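Rapport de projet : remise en état et entretien de la cellule à deux bras
Binôme Julau, semestre d'automne

1. Ce qu'on nous a confié

La cellule Julau se compose de deux bras, d'une table beige et d'un classeur de maintenance dont les dernières pages concernaient une autre machine. Notre sujet tenait en une ligne : « remettre en service, documenter, ne rien casser ». Nous avons respecté les deux premières consignes et une bonne partie de la troisième.

En octobre, le bras droit perdait sa position de référence après chaque arrêt et le bras gauche refusait de fermer sa pince une fois sur deux. Le logiciel de supervision, Rendeo, affichait dans les deux cas le même message, « état inattendu », ce qui décrivait assez bien notre humeur mais n'orientait guère le diagnostic.

2. Câblage

Nous avons commencé par les câbles, sur les conseils de Suha Sleiman, qui encadrait le projet et qui commence toujours par les câbles. Elle avait raison pour le bras droit. La boucle qui alimente le poignet avait été serrée trop court par une équipe précédente : en extension complète, le connecteur tirait de travers et le codeur décrochait. Il a fallu couper 22 colliers, en reposer autant et laisser du mou là où nos prédécesseurs avaient préféré l'élégance. Le résultat est moins joli. Les câbles pendent, et le bras connaît désormais sa position.

Pour vérifier que la boucle ne tirait plus, nous avons fait travailler les deux bras en même temps au-dessus de la table, avec la dînette qui sert de matériel d'essai : assiettes rose, vert menthe et jaune, planche à découper, tranche de pastèque et autres primeurs. Le bras droit devait aller chercher au-dessus de l'assiette du milieu, position qui l'oblige à passer devant la jaune et à emmener son câble avec lui. 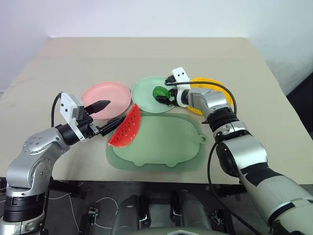

3. Pinces

Le défaut de fermeture à gauche nous a coûté deux semaines. Nous avons soupçonné le moteur, puis la carte, puis, un samedi vers 19 h, la malveillance. La pince a été démontée, nettoyée, remontée, puis démontée de nouveau parce qu'il restait une rondelle sur l'établi. La rondelle appartenait à un tabouret.

La cause était un paramètre. Le seuil d'effort au-delà duquel Rendeo considère que la pince tient un objet avait été réglé à 189 (l'unité n'est indiquée nulle part, et nous avons cherché). Avec un seuil aussi bas, le frottement du mécanisme suffisait : la pince croyait avoir saisi quelque chose avant d'avoir touché quoi que ce soit, et s'arrêtait là, satisfaite. Nous avons relevé la valeur par paliers jusqu'à ce que la fermeture à vide aille au bout, puis reporté le réglage dans la fiche de la machine, qui contenait jusque-là le numéro de la salle.

La procédure de contrôle que nous laissons aux suivants :

Couper l'alimentation des bras et attendre l'extinction du voyant.
Passer un chiffon sec entre les doigts et sur les articulations de la pince.
Resserrer les vis des doigts en croix, sans frein-filet.
Remettre sous tension, ouvrir en grand, fermer à vide, rouvrir.
Noter l'effort maximal lu pendant la fermeture à vide.
Recommencer avec l'autre pince, même si elle va bien.

4. Recalage des deux bras

Une fois les deux bras en état de marche, il restait à les mettre d'accord sur l'emplacement de la table. Chacun avait son idée. L'outil Sikder, développé au laboratoire et documenté par un commentaire de quatre mots, permet de recaler chaque bras à partir d'objets posés à des endroits connus. Nous avons gardé les assiettes en rangée au fond et la planche devant, puis relevé les positions d'approche, pinces ouvertes, de part et d'autre de la planche : la gauche vers la pastèque, la droite autour de la mangue. La précision d'une mangue jouet comme étalon se discute. Elle a l'avantage de ne pas abîmer les doigts quand on se trompe, argument auquel nous étions devenus sensibles.

Le recalage doit être refait dès que quelqu'un déplace la table. Nous avons mis du ruban au sol. Quelqu'un a déplacé le ruban.

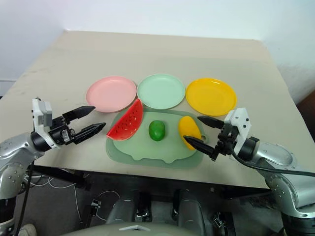 Jasmina Dimitriou, après relecture de cette partie, nous a fait remarquer qu'une approche pinces ouvertes ne prouve rien sur la répétabilité, et qu'elle voulait voir le même point rejoint à froid, puis après une heure de fonctionnement. Elle a ajouté que le ruban n'était pas une méthode. Nous avons donc programmé l'essai à chaud, et demandé qu'on fixe les pieds de la table. La demande est en cours.

5. Essai d'endurance et ce qui reste à faire

L'essai final prévoyait 1000 fermetures à vide par pince. La droite les a faites sans incident. La gauche aussi, à la deuxième tentative ; la première s'est terminée quand l'un de nous a fermé l'ordinateur portable en partant déjeuner.

Restent ouverts : le remplacement des doigts de la pince gauche, commandés chez Flellari et annoncés pour « bientôt » ; la traduction des messages d'erreur de Rendeo en quelque chose d'utile ; la fixation de la table. Les réglages sont sauvegardés à deux endroits, et le mot de passe du second est dans le classeur, à la page de l'autre machine.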